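I had been promised robots and coffee at the Vullirton open day, and for the first stretch there was only coffee. Then Mariann Győri waved 2 of us through to the Hamard room, where the big scientific question of the morning was dishes.

The group's method is learning from demonstration. A person guides the arm through a chore, the recordings go into a model, and the model is asked to do the chore alone. Mariann's result so far: 60 demonstrations in which the plates start in different spots taught it more than a far bigger pile of tidy, identical ones. My mother reached similar findings with me, using fewer computers.

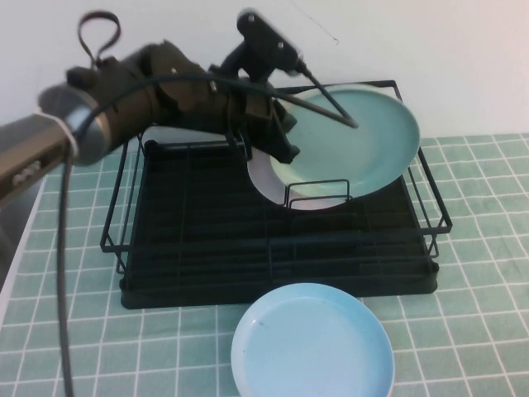

The arm with a teal plate at the rack. A blue one lies in front.

I asked what counts as a success. A plate has to stand up in the rack with the gripper clear of it, and leaning on hope scores zero. Wenceslao Solís keeps the score sheet and struck me as a man who could not be bribed, though I only had a cookie to offer.
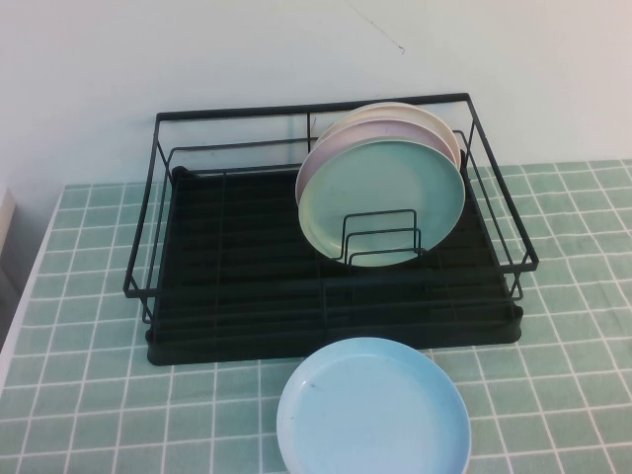
Three plates upright in the rack, one flat on the cloth.

The part I liked best was the wrist view. The model gets a fixed camera for the general layout and a second one that rides along with the hand — and what the hand sees is not glamorous. Train on the fixed view alone, Mariann said, and the last inch of every grasp goes to pieces.

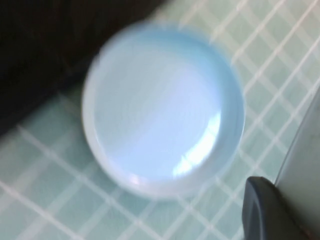 A bowl from the wrist, glare included.

Blur was the other surprise. I assumed they threw the smeared pictures out. They tried that last June, and the model got worse, presumably from never having seen what moving looks like. Now everything stays in.
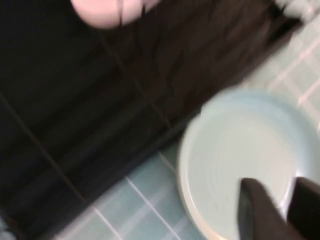
Wrist camera again, with the fingers over a dish.

Questions ran long. Someone asked about forks and was told "next year" in a tone I recognized from my own kitchen. The slides should go up on the Vullirton page, and the next open day is in June. Eat before you go; the cookies ran out early.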